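Sorting Bins for Cups, Desk Things and Other Odds and Ends

Posted December 12, 2020 by Nermin Baysal

Most of the small stuff in our house ends up in one of two places. Either it has a drawer, or it goes into the big gray bin by the back door until somebody deals with it. I have kept a bin like that since we moved to Stonthorpe, and before that my mother kept one. These are the things I do to stop it from turning into a second trash can.

Pick a bin with a flat floor

A plain rectangular bin with a flat, hard floor works better than a basket or a cloth tub. Things lie where you put them, and you can see all of them at once. In a deep round tub the small things sink and the cups end up on top. If you can find one that is split into sections, get that one. Use one section for things coming in and keep the other clear, so you have somewhere to move things to while you sort.

Gray is a good color for this. White shows every mark, and black makes it hard to spot dark items like pens, cables and combs. My brother-in-law Kadir has a black bin in his garage and he has lost the same tape measure in it more than once.

Don't fill it past one layer

The bin should hold one layer of things and no more. Once you start stacking, the bottom layer stays there until spring. When the floor is covered, it is time to sort. In our house that happens every 4 days or so in winter and less often in summer.

Lay cups on their sides

People tend to drop cups in standing up. They then fill with rubber bands, coins and crumbs, and someone has to tip them out. Lay them down instead. A tumbler on its side may roll a little, so put it up against another cup or against the wall of the bin.

Do not nest plastic cups while they are waiting to be sorted. If there is any water left in them they will stick, and ribbed tumblers are the worst. If you already have two stuck together, stand the lower one in warm water and put cold water in the upper one. Wait 2 minutes and twist. Do not pry them with a knife.

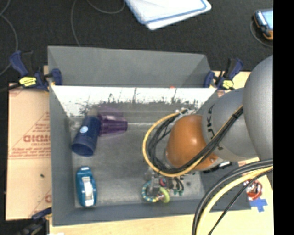 Stickers are the other thing to deal with early. Small round ones come off most hard plastic with cooking oil. Rub on a drop, leave it for 20 minutes, and push the sticker off with your thumbnail or the edge of an old plastic card. Wash the cup with dish soap afterward. Hot water on its own tends to take the paper off and leave the glue. Don't use nail polish remover on clear or tinted plastic. It can turn the surface cloudy and you can't get that out.

If the sticker is a label you put there yourself, leave it. We mark the kids' cups that way, and it has saved a good deal of arguing.

Desk things go in a corner

Tape dispensers, staplers and hole punches are heavier than cups and often have a sharp edge somewhere. Give them a corner of their own, set lengthwise along the side wall. Glassware should not go in the same bin with them at all.

Before you put a tape dispenser away, fold the end of the tape under by half an inch so you can find it next time. If the cutter has gone gummy, wipe it with a cotton swab and rubbing alcohol, going along the teeth and never across them. A dispenser that slides around on the desk usually just has dust on its base. Wipe the base with a damp cloth and let it dry.

Sort by where it lives

I used to sort by type, all the cups and then all the pens. It is quicker to sort by room. Take out everything that belongs in the kitchen and carry it there in one trip. Then the desk, then upstairs. Whatever is left either belongs to somebody else or has no place to live. The first kind goes back to its owner. For the second kind, find a place that day or give it away.

Tarık, my nephew, does this with a timer and thinks it is a game. I don't mind as long as the cups make it to the kitchen.

Cleaning scuffs off the bin

The walls of a bin get scratched and scuffed low down, where things get pushed against them. Most of the dark streaks are only rubbed-off material from other objects and will come away. The scratches are there for good.

What you need:
Baking soda
A little water
A soft cloth
An old toothbrush for the corners

Empty the bin completely. Mix the baking soda with enough water to make a loose paste. Rub it along the streaks with the cloth, using light pressure, and let it sit before rinsing. Do the corners with the toothbrush. Rinse twice, or the paste dries to a white film. Stand the bin on its end to drain.

A melamine sponge is faster, but it dulls a shiny surface, so try it on the back first. Steel wool makes the scratches worse and the next lot of dirt sticks in them.

On a painted wall use dish soap only. If that doesn't shift the marks I would leave them. It is a bin.

Lining the floor

Some people put a mat in the bottom. I tried shelf liner for a while and went back to the bare floor. Grit gets under the liner and scratches more than the objects did. If the noise bothers you, a folded towel does the job and goes in the wash with everything else.

From readers

Zerrin Uçar writes that she keeps a damp cloth hanging over the edge of her bin and wipes each cup as she takes it out. I would put the cups straight in the sink, but her way makes sense if your bin is a long walk from the kitchen.

Orhun Türkmen asks what to do about a tumbler that still smells of coffee after washing. Fill it with warm water and a spoonful of baking soda, leave it overnight without the lid, and rinse. If there is a rubber seal, take it out and soak it separately. The smell is nearly always in the seal.

Send your own tips through the contact page. I am looking for a good way to store lids for next time.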